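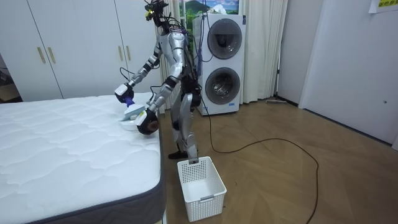 Mattress care has taken up more of this quarter than any other part of the Nineck House furnishing grant. We had planned to replace every mattress over eight years old, but the supplier's price went up in June and we decided to clean and keep the ones that passed inspection. The work is done in the laundry room, where the stacked washer and dryer are, so that covers and pads can be washed while the mattress is out. The type we have most of is the white quilted top with the dark gray side band. The wavy stitching holds dust along the seams, and a flat head on a handle, pressed against the fabric, gets into it better than the round brushes we bought in the first order.

Search this site Enter keywords Go

Progress against the plan

The grant covers 17 bedrooms. Eleven are finished, meaning the mattress has been cleaned or replaced, the bed frame checked, and a new waterproof cover fitted. Four more are in progress. The last two are on the Karau side of the building and can't be started until the window work there is done. The contractor now expects to be out by the end of next month.

Of the mattresses inspected so far, nine were kept and cleaned and six were marked for replacement. Four of the six had broken edge springs. The other two had stains that had gone through to the padding. All six replacements have been ordered from Drandia. Three have been delivered.

Cleaning method

Each mattress is stripped and cleaned on the top first, working from one corner along the long edge. It is then turned and the other side is done. Side bands are wiped by hand with a damp cloth. We stopped using the foam cleaner after the second room. It took too long to dry and left a ring on one top that had to be gone over again. We now use a small amount of diluted detergent on marks only, and the rest is done dry.

Mattresses are left for a full day before they go back on the bed. The original schedule allowed for four hours, so each room is out of use for one night longer than we told you in the application. Residents have been moved to the guest room for that night. There has been one complaint, about noise from the dryer late on a Sunday, and we no longer run it after 9 p.m.

Spending

The total award for this part of the project is $2,000. We have spent $626 on covers, tools and detergent. The Drandia order is paid from the separate replacement fund and is not included in that figure. Another $200 is set aside for covers in the two Karau rooms. We don't expect to spend the full amount and would like to discuss using part of the balance for pillows, most of which are in worse condition than the mattresses.

Problems

The first box of covers from Ardeleanu was the wrong depth and would not go over the corners. They were exchanged at no cost, but we lost almost two weeks. We now measure every mattress before ordering, and the depths are written on the room list.

Next steps

Finish the four rooms in progress. Take delivery of the remaining three mattresses and arrange pickup of the old ones. Start the Karau rooms as soon as we have access. A revised room list will be sent with the next report, along with the receipts for the replacement covers.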